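Wamgate Makers Forum > Robotics > Good practice
Thread: House rules for two-arm cells – have a go at my draft

vamdale_bench
Posted Oct 15, 2021

I've been asked to write one page of rules for the two-arm cell at Vamdale, and I'm loving it far more than I expected! Draft so far:

1. Both arms parked before a hand goes in.
2. Slow speed for the first 16 runs of any new task.
3. Cables tied to the forearm, with a free loop at the elbow.
4. Bottles capped, always.
5. Anything placed by hand goes between the two arms, within reach of both.

Bottles in a cup is the job we do most, so I wrote it with that in mind.

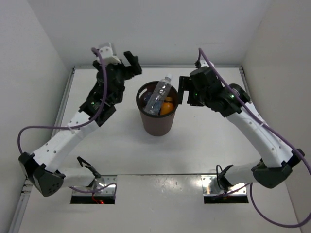

Photo: vamdale_bench / Wamgate Makers Forum

Rule 3 is the one I'd fight for. The purple cables swing out wide past the elbows, and I like that slack, but I want a limit on it. How much loop do you all allow?

ider_lass
Lovely draft. We measure ours with the arm at full stretch, then add four fingers' width. I'd cut the loop on your left arm down a fair bit, it goes a long way out.

Tobbler29
Disagree with ider_lass. A tight cable wears at the wrist and you don't find out until it fails. Leave the loop big and make a rule about keeping the sides clear instead. Ours has done 1169 runs like that with no snags.

ider_lass
Fair, but that only works if people read the rule! Ours get shared by 4 groups.

marino_loop
Rule 1 needs more. Parked with the power on is still live. At Marino we say parked, then motors off, then hands – and the person going in does the switching off themselves, no shouting across the room.

vamdale_bench
Oh, that's much better, I'm stealing it. Tobbler29, would you take a middle way: big loop allowed, but marked with tape so you can see if it has crept?

Tobbler29
Tape I can live with. Still think 16 slow runs is too many for a cup and two bottles. Five would do.

marino_loop
Keep the 16. It takes us about half an hour and we've changed the grip heights nearly every time.

vamdale_bench
Keeping it for now. Second draft goes up once I've redone rule 1, and I'm adding one for checking the base bolts.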